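Chapter 6
Closing the Hand: Grasp Planning in Software

Pick up whatever drink is closest to you. Before your fingers touched it, you had already settled where they would go, how wide to open them, which side to come in from, and how hard to squeeze. You did all of that without a thought, and that is exactly why it makes such a wonderful programming problem! In this chapter we get to write those decisions down, one function at a time, and watch a hand with five fingers carry them out.

Chapter 5 left us with a point cloud and a list of labeled objects. Each object has a pose and a rough shape. What we don't have yet is a grasp, meaning a wrist pose together with a set of finger joint angles. A single bottle can be held in an enormous number of ways, and most of them are bad. Some put the wrist through the table. Some knock over the thing next to it. Some look fine until the arm solver reports that the elbow would have to bend backward.

The planner we build here is called Prumwood, after the lab where Halima Akpan and Chibuzor Haruna wrote the first version. It works in two stages. The sampler proposes 819 candidate grasps for each object, and the filter throws out every one that collides or can't be reached. On the bottle used in Section 6.2, 196 candidates survive. The scorer then ranks those, and the controller tries the best one first. 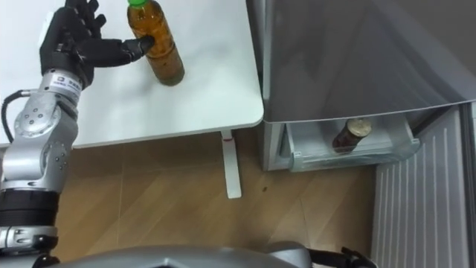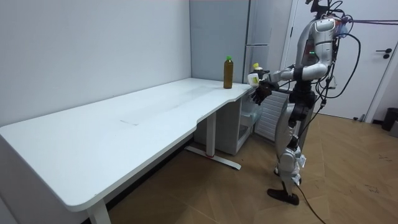
Figure 6.1 A black robotic hand on two different bottles: one with a green cap (first picture) and one with a yellow cap (second picture).

A bottle is a friendly place to begin. To the sampler it is a cylinder with a smaller cylinder on top, so we can slide a grasp up and down the axis or spin it around the axis and get a new candidate each time. The cap matters more than you might expect. Students often let the sampler treat it as part of the body, and then the top-scoring grasp lands half on the cap and half on the shoulder, where the fingers have very little flat surface to push against. We will fix this in Section 6.3 with a short mask, and it's a lovely moment when the scores rearrange themselves.

You will need the Hulano simulator from Chapter 2 and the code in the folder ch06. Set the random seed to 17 if you want your numbers to match ours. Start with 100 candidates while you are debugging, since the full set is slow to draw on screen, and turn on the collision view so that rejected grasps show up in red. Spend a few minutes just rotating the model and looking at them. Binta Mohammed's exercises at the end of the chapter assume you have done so.

6.1 What Counts as a Grasp?

We begin with the wrist. Its pose has six numbers, three for position and three for orientation, and the sampler picks all six before it touches a single finger joint.

© 2023 Olatunji Press. All rights reserved. Contact the publisher | Back to top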